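# "Sixty dollars for a kitchen you can't cook in"

*February 28, 2022*

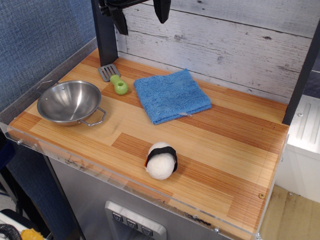
Gwendolyn Strickland has sold secondhand toys out of the same storefront for 17 years, and she does not believe in play kitchens. She sells them anyway.

"Parents come in wanting the one with the nice counter," she said. "They run a hand over it. I've never once seen a kid run a hand over a counter."

I had asked to talk about the Tustness, a tabletop play kitchen that parents in town keep recommending to each other. Strickland agreed on the condition that I not write an ad for it. She priced her last one at $60 and thought that was too much.

Her first complaint is the wood grain. "Stripes, light and dark, very pretty. It's there for the living room. It's there so you don't mind looking at it after bedtime."

Her second is the clear guard rail. The seller's pitch is that it keeps the food from sliding off. Strickland says it mostly collects scuffs. "Clear plastic looks good for a week. Then you're wiping it, and then you quit wiping it. I tell people to look at the rail before they look at anything else. It'll tell you how much the thing got used."

She is easier on the metal pans. A small stainless steel one makes a real noise when a spoon hits it, and she has never had one come back broken. I said some parents might not call the noise a selling point. "Then they should buy a puzzle," she said.

What about the food? Plush sushi has been popular, and I wondered if children who have never eaten it care what it is. Strickland shrugged. Her grandson calls every piece of it "the sandwich" and fries it. He flips it with a slotted toy spatula that has a bright green handle, and he would, she said, flip a sock just as happily.

Latrice Castellanos, who bought a Tustness from her in July, was in the store while we talked and disagreed with most of this. Her 2 girls play with theirs every morning. The thing they reach for first is a blue microfiber cloth she tossed in from under her own sink.

"They wipe. They fold it up and put it back and get it out and wipe again," Castellanos said. "I don't know that they've cooked anything."

Strickland looked pleased. "So you bought a kitchen and they're playing with the rag."

"They need something to wipe," Castellanos said.

I asked Strickland if she would take another Tustness if one came through the door tomorrow. She said she'd want to see the rail first, and she'd offer less than the owner hoped.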